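Strazds Wall Cabinet - Set-up Guide
Section 3: Adjusting the doors

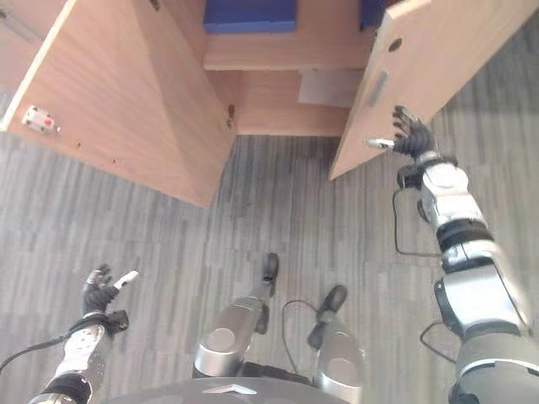

Before you start this section, the cabinet body must be standing level and fixed to the wall as explained in Section 2. Doors that are adjusted on a cabinet which is not level will need to be adjusted again later, so please do not skip this check. The same steps are valid for all two-door models of the Strazds series, in pale wood finish or painted. Open both doors outward, as wide as on the cabinet with the two blue items inside, so that you can reach the hinges with a screwdriver. Light things may stay in the cabinet during the work, but take out everything heavy.

You will need:
Cross-head screwdriver, size 2 (do not use a power driver)
Small spirit level
Pencil
A piece of cardboard, 3 mm thick

Each hinge has three screws. The front screw (A) moves the door to the left or right. The rear screw (B) moves the door in and out. The screw on the mounting plate (C) moves the door up and down.

3.1 Height of the doors

1. Close both doors and look at the top edges. Decide which door is in the better position. This door stays as it is.
2. Open the other door and loosen screw C on both hinges by half a turn. Hold the door from below with your free hand.
3. Lift or lower the door until the top edges are in one line. The possible movement is 2 mm up and 2 mm down.
4. Tighten screw C on the upper hinge first, then on the lower hinge.

Caution: Never loosen screw C on both doors at the same time. Never remove it completely. The door can fall and hurt your foot.

3.2 Gap between the doors

1. Close the doors. Put the cardboard in the gap at the top, then at the bottom. It should go in with light resistance.
2. If the gap is wider at the top, turn screw A on the upper hinge clockwise, a quarter turn at a time. If it is wider at the bottom, do the same on the lower hinge.
3. Close the door after every quarter turn and check again.
4. If one door has already reached the end of its adjustment, continue with the other door.

Note: In a dry room the gap can grow a little during the heating season, normally from November. Wait two weeks before you correct it.

3.3 Depth

1. Look at the cabinet from the side. Both doors should have the same distance from the body.
2. Loosen screw B, push or pull the door to the right place, and tighten screw B again.

Note: A door which touches the body on the hinge side will not close quietly - give it a little more distance with screw B.

3.4 Final check

Open each door slowly to the full angle. On hinges marked Coteo this is 115 degrees. Do not push the door further, also not when you feel that it is still moving. Then close both doors and check the gap one more time.

If a door opens again by itself, go back to 3.3. If a hinge is bent or a screw does not hold, order hinge set 74 from the Trarar spare parts desk and write "Sigita Rebane" in the contact field.

Text of this section: Elīna Navickas. Last changed 2022-02-22.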